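Relay the Table Before You Touch the Software

I look after one two-armed cell at Skaltonus, and I have come to believe that the tabletop deserves its own place on the maintenance sheet. Most shops I know put the arms on it, the fingers, the cables, the emergency stop. The table gets wiped when somebody spills on it.

Ours is covered in brown paper with a grid of blue masking tape on top. Visitors take it for a temporary arrangement. It has been that way since the cell was built, and I would argue against replacing it with anything more expensive.

In February the left arm began setting things down off center. The miss was small, and it grew toward the far side of the table. Helge Torvik spent most of two days in the calibration files. He reran the wrist offsets, checked the mounting bolts and swapped a finger joint on the gripper. None of that helped. Then Wenche Tveit laid a steel ruler on the table and found that the far tape line had crept 11 mm. The paper had been pulled a little every time someone leaned over to free a cable, and the tape had gone with it. We had been judging the arm against a line that was wrong.

We changed the paper that afternoon. The new routine takes 20 minutes and needs two people. One holds the paper flat while the other tapes down the edges, then the long lines go on, then the cross lines, all measured from the same corner of the table. Measuring from the last strip you put down is faster and it is a mistake — every small error gets handed on to the next cell. We do it every 14 days now, whether the paper looks worn or not.

The second half of the routine is the objects. After new paper goes down, we put ordinary things in the cells and run the arms over them at low speed.

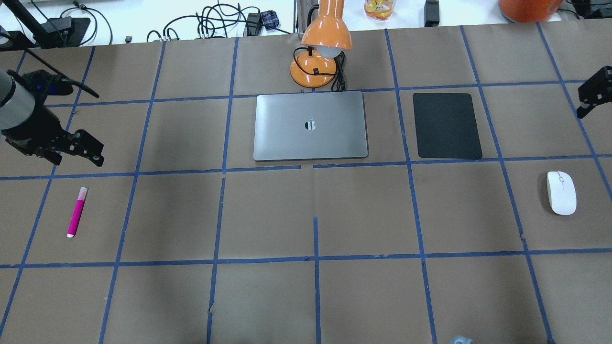 I don't think a set of machined test blocks would do this job better. Blocks are all one height and they behave. Office things are flat, tall, round or slippery, and a clearance that is fine over a block can be much too small over something taller. If the arm is going to clip something, I want it to happen during setup with a hand near the stop.

The objection I hear from Helge is that a printed mat would end the whole problem. We tried one from Curel. It looked very good, and it curled at two corners within the month, and when one cell got scuffed we had to replace the entire mat. With tape I lift one strip and lay another. Tape also shows its faults. A lifted end or a wrinkle is easy to see if somebody is made to look.

That is really all I am asking for. Put the table on the sheet, with a date and initials, above the line for the arms.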